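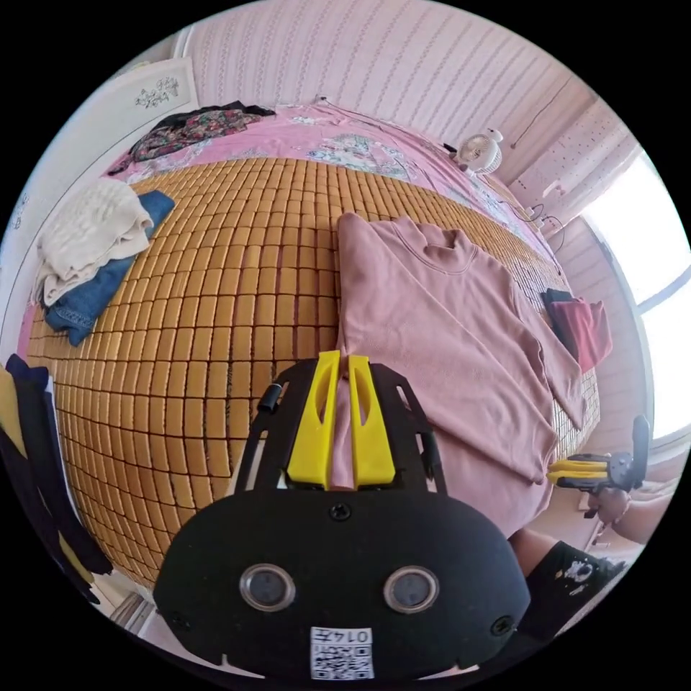
Does a bamboo tile mat really keep you cooler at night?
For the first part of the night, on a firm mattress, in a dry room. After that it depends on your windows, and we would rather tell you so before you pay than after.

Enar Bamboo Tile Sleeping Mat
Sold by Stulement Home Goods

We stocked this mat with some reluctance. Cooling bedding is a category full of big claims and small print, and most of what we get sent goes back. Pillows that promise to drop your body temperature, gels that feel great in the store and like warm pudding by midnight. Bamboo tile mats are older and simpler than any of that, and the claims made for them are still too big.

What the mat does is put a hard, smooth surface under you in place of a soft one. You don't sink in, so air can move around the edges of your body, and the tiles feel cool when you first lie down. They do warm up. Anyone who tells you a piece of bamboo stays cold under a grown adult for eight hours has not slept on one. Roll over to a fresh patch and you get the cool feeling again for a while.

Catalina Quiroga, who does our buying, slept on a sample through a sticky May and part of the summer. Her notes say "better than a sheet, worse than a fan." She kept using both.

What you get
One mat of small bamboo tiles strung on cord, with a cloth border and two elastic corner straps. The straps are fine. They hold on a normal mattress and slip off a very thick one. There is also a cloth storage bag, which is a tight fit the first time and a fight every time after.

Things the label says that we can't confirm
The maker's card says the mat is "naturally antibacterial." We asked for a test report and were sent a brochure. We asked again and were sent the same brochure. Until something better turns up, treat it like any other bedding and clean it.

The card also says "no hair pulling." Long hair can catch between tiles. Put a pillow where your head goes and you won't have the problem, but the card should say that.

What to wear on it
Bare skin on tile feels coolest and also leaves a pattern on your arms by morning. A thin cotton T-shirt takes care of that.

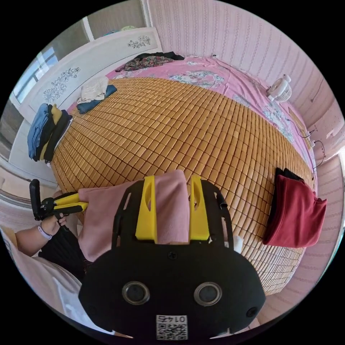 Heavy fleece or anything thick and fuzzy defeats the purpose - you have just put the warm layer back in. Loose knits can snag on the cord if you drag them across, so pick up your clothes and don't pull them off the bed by one sleeve. We had a complaint about a pulled thread and we believe it.

Care
Wipe with a damp cloth, then a dry one. Do not machine wash, whatever you may read on a forum. Dry it flat in the shade before you put it away, because bamboo stored damp will grow mold and we won't replace it for that. Five minutes with a cloth once a week is plenty. Give a new mat a day to air out. It has a grassy smell that some people like.

How it compares
The Prornness gel pad costs more, feels colder at first and gives up sooner. The Després linen sheet is softer and will make more people happy, if you want our opinion. The Enar mat is for people who already like a hard bed. If you sleep on your side and your hips complain on a firm mattress, skip it.

Warranty and returns
The maker covers broken cord for 18 months. Loose tiles count as broken cord, and faded color does not. You can return the mat to us within 100 nights if it's clean, and you pay the shipping, which on something this heavy is not small. Damián Gaete handles returns and will ask what went wrong. It isn't a trick to talk you out of it - he keeps a list and we read it before we reorder.

We have 800 in the warehouse, so ignore any pop-up elsewhere telling you they are nearly gone.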